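Section 4. Clearing the Dining Table After Snacks

This section covers the round dining table and the snack packages left on it. For the counter and cooktop, see Section 5. For the refrigerator, see Section 6. The steps apply to every kitchen at Wanirthorpe, including the two with the older cabinets. Last revised 2022-11-18 by Lindiwe Engelbrecht.

What you need

One roll of clear bags, medium size
Clips or twist ties, from the top drawer
A damp cloth and a dry cloth
The Jolard storage bin with the snap lid
The small trash can with the foot pedal

Before you start

Wash and dry your hands. Turn on the ceiling light if it is getting dark outside. Move the chairs back far enough that you can walk all the way around the table.

CAUTION: Do not set bags or wrappers on the cooktop while you sort, even if it is off. Use the counter beside the sink, or a chair.

Note: The tablecloth stays on the table for this whole job. Do not gather it up by the corners with the packages inside. Crumbs end up in the folds and small wrappers go into the laundry with it.

4.1 Sorting the packages

1. Look over the table and pick out anything that is still sealed. Put sealed packages together on the side nearest the cabinets.

2. Pick up each open package and look inside. If there is food left, put it in a second group. Do not shake it to find out.

3. Put empty wrappers, torn labels and strips of packaging in a third group. Flatten boxes only after you have looked in both ends.

4. Loose cookies, crackers and candies that have been out of their package go on a plate. They are not put back in with the rest.

5. Check under bags that have slumped over. Small items slide beneath them and are hard to see against a patterned cloth.

Note: Cloth bundles and knotted bags belong to whoever tied them. Leave them tied. Move them to a chair until the table is clear, then put them back where they were.

4.2 Bagging the open packages

1. Open a clear bag and fold the top edge down over the outside, two finger widths. This holds the mouth open while you fill it.

2. Put in the heaviest packages first. Stand them upright with the open end facing up.

3. Fill in the sides with lighter packages. Stop when the bag is three-quarters full. A bag filled to the top will not close, and the thin ones split along the seam.

4. Unfold the top edge. Press the sides together gently to let the air out. Chips and wafers break easily, so press near the top of the bag only.

5. Twist the neck twice and fasten it with a clip or tie.

6. Write the date on a strip of tape and put it on the front. Food bagged this way is kept for 4 days and then thrown out.

CAUTION: Do not lift a full bag by one corner. Hold it on both sides, below the neck, and keep it over the table until you are sure nothing is coming loose.

Note: If the bag already has other plastic crumpled up inside it, take the extra plastic out before you tie the neck. It takes up room, and people mistake it for an empty bag and throw the whole thing away.

4.3 Putting away

1. Sealed packages go in the Jolard bin, large ones at the bottom. The bin holds 30 single-serve packages with the lid snapped down.

2. Bagged open packages go on top, in the tray. If there is no room in the tray, use the Dolero basket in the pantry.

3. Put the third group in the trash. Cardboard goes in the paper box by the door.

4. Snap the lid on all four sides. A lid that is up on one side lets ants in, which happened in two kitchens in August.

4.4 Finishing the table

1. Brush crumbs toward you with the dry cloth and catch them in your other hand or on a plate.

2. Wipe sticky spots with the damp cloth. Dab at printed areas of the cloth. Do not scrub them.

3. Straighten the tablecloth so that it hangs evenly all the way around.

4. Rinse the damp cloth, wring it out and hang it by the sink.

5. Push the chairs in.

If something goes wrong

The bag splits: put the whole thing inside a second bag and tie the outer one only.

The lid will not snap: take out the top layer and check for a corner of plastic caught in the rim.

The tablecloth is stained: leave it on overnight, put a note on it, and change it in the morning. Spares are in the hall closet, second shelf.

Questions about this section go to Nobuhle Baloyi at the front desk. Readers' notes are added below as they come in.

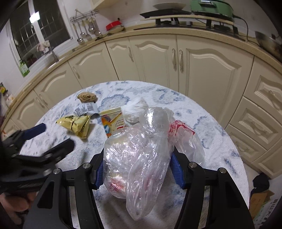
Nosipho Zulu: Could step 3 in 4.2 say half full for the thinnest bags? I filled one to three-quarters with cookie packs last week and the seam went before I got the tie on. The thicker rolls from the pantry were fine at that level. Also, our kitchen is out of clips, so we have been using the ties for everything.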